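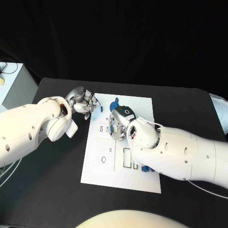 Two hands are a luxury, one reader wrote to me after my August column, and a parts board like this could be done by one arm and a good vise. I have thought about this remark a lot.

Opinion
By our automation columnist
Sunday, February 2, 2020

The service from Prirnenetti is simple to describe. You rent the two-armed robot for 3 weeks, with a board and a set of blue pegs and cylinders, and you pay 1,359 dollars. The purchase of the kit alone is 200 dollars. In Wultevville, where I live, small workshops are asking if this is a fair price.

I think it is fair, but only for some of them. The hands have many joints, and each joint is something that a workshop must learn to take care of.
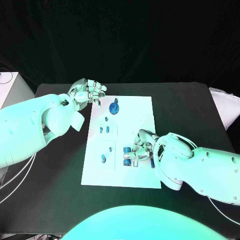 What the contract leaves out

The offer speaks much about fingers and little about support. Trutach, the competitor, asks for 1,009 dollars and includes a phone line - I would pay for the phone line before I pay for a thumb.

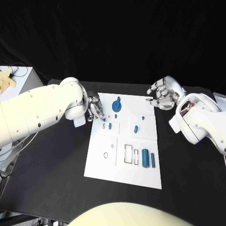

Zhong answered me that support is needed only in the first days, and later the shop teaches itself. Maybe. My own experience with rented machines is less happy, and I would ask for it in writing.

Search this site Enter keyword Go

Last updated: 3 weeks ago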